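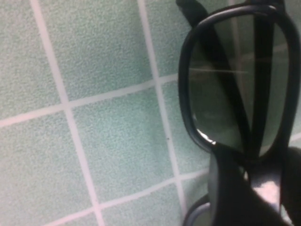
Black-framed glasses with dark tinted lenses, against pale green with white grid lines.

Ditholm to open lens replacement workshop in Bedlow

BEDLOW, 21 August 2019 — Ditholm, a supplier of lens fitting services to independent opticians, will open a second workshop in Bedlow in September. The site will handle replacement lenses for frames that customers already own, including prescription sunglasses. New frame orders will stay at the company's existing workshop.

The Bedlow unit has a floor area of 900 square feet and is laid out for a capacity of 1000 pairs a month. Standard single-vision jobs will be returned to the optician within 48 hours of arrival. Progressive lenses and strong wraparound curves fall outside that commitment and will be quoted job by job.

Opticians send in the empty frame or the frame with its old lenses still fitted. Each frame is traced on arrival, and the trace is stored against the order number so that a later replacement can be cut without a second measurement. Hinges, screws and nose pads are checked at the same stage. Worn screws are replaced at no charge. Other repairs are carried out only after the optician has approved the cost.

"Most of the delay in this work comes from frames waiting in a queue behind new orders," said Glenys Nuttall, operations manager at Ditholm. "Separating the two streams lets us schedule edging by lens material, with fewer changes of wheel during the day."
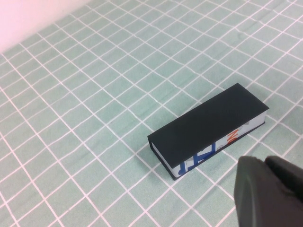 White grid lines on pale green.

Tinted lenses will be available in gray, brown and green, in fixed or graduated tints. Polarized lenses will be offered in gray and brown only. Tints are matched in pairs under a fixed light source before edging. Where a single lens is replaced, the optician may send the remaining lens for matching, but Ditholm recommends replacing both if the older lens has faded.

Order handling will run on software supplied by Prultora. Opticians who now submit paper forms may continue to do so until their account is moved across. Collection and delivery will be carried out by Okeke, under the same schedule as the current service.

Raffaele Negri, who has worked in the edging department at the existing site, will supervise the workshop. Four technicians will report to him — two in edging, one in tinting and one in final inspection.

Prices for single-vision replacement lenses are unchanged. A revised price list covering tints and coatings will be sent to account holders before the opening.

About Ditholm
Ditholm cuts, tints and fits lenses for independent opticians. It does not sell directly to the public.

Press contact: Teresa Breathnach, Ditholm
Trade accounts: Aidan Conneely, Ditholm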